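Chapter 9
Washing Clothes at Home

Most households wash clothes in a front-loading machine. The clothes turn in a drum, and small holes in the drum let the water in and out. A rubber ring seals the gap when the door is shut.

In this chapter you will learn to sort a load, choose a programme and look after the seal. Section 9.1 starts with the parts of the machine. Read it before you begin the practical task on page 58, and keep your notes for Chapter 14.
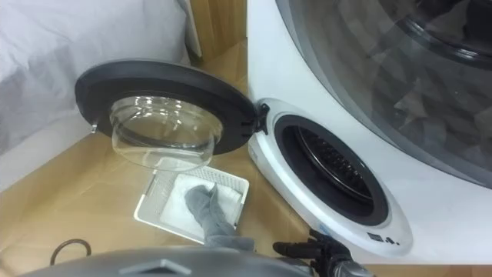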